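4.3 Wiping down cans before storage

Cans that come out of a delivery carton often carry dust or a sticky film from a leaking neighbor. Wipe each one before it goes into the Brovent drink drawer. Residue on the rims collects on the drawer rails and is the usual cause of a drawer that will not close fully.

You will need:
A cloth or sponge set aside for cans
A bowl of warm water with a little dish soap
A dry towel
A clear table with a smooth top

1. Clear a working space at the near edge of the table. Boxes and cases can stay on the table if they are pushed well back.

2. Dip the cloth or sponge in the soapy water and squeeze it out until it no longer drips.

3. Take one can at a time. Check the pull tab before you start. If the tab is raised or the score line is broken, set the can aside and do not store it.

4. Turn the can on its side and support it from the left. Press the cloth against it from the right and wipe the wall of the can from base to rim.
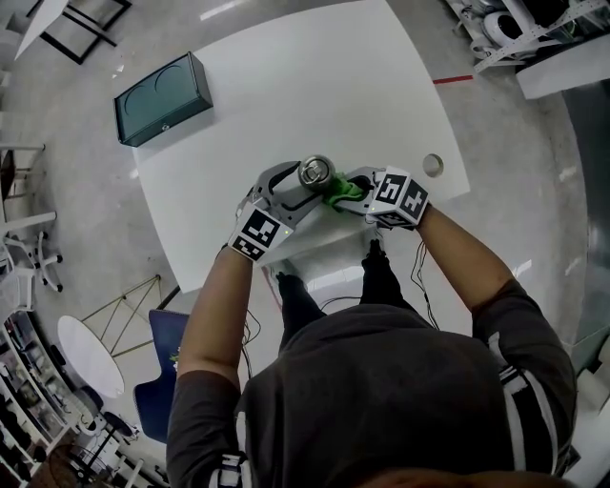
Figure 4-3. Can on its side, rim and pull tab in view, green cloth or sponge at the right.

5. Wipe the rim last, going once around the outside and once around the inside groove. Lift the edge of the cloth over the pull tab. Do not drag the cloth across it.

6. Stand the can on the dry towel, tab up, and start the next one. Rinse the cloth after every 8 cans, or sooner if it feels sticky.

7. When the cans are dry, load the drawer from the back. A full drawer takes 71 cans of the standard size. Leave the front left position open so the stop can drop into place.

Note: If your table has a cable hole, keep the water bowl on the opposite side. Wipe up spills near the hole right away.

Caution: Do not use scouring powder, steel wool or bleach. Aluminum walls are thin and a deep scratch can turn into a leak.

Caution: Never wipe a can that is bulging or has been frozen. Put it in a bucket and take it outside.

Care of the cloth: Wash it with the kitchen towels, without fabric softener. Replace it after some 1,000 cans, or when it starts to shed. Replacement cloths are listed under part 291 in the Rumon spares list at the back of this guide.

4.4 Cleaning the drawer rails

Empty the drawer and pull it out to the second stop before you begin.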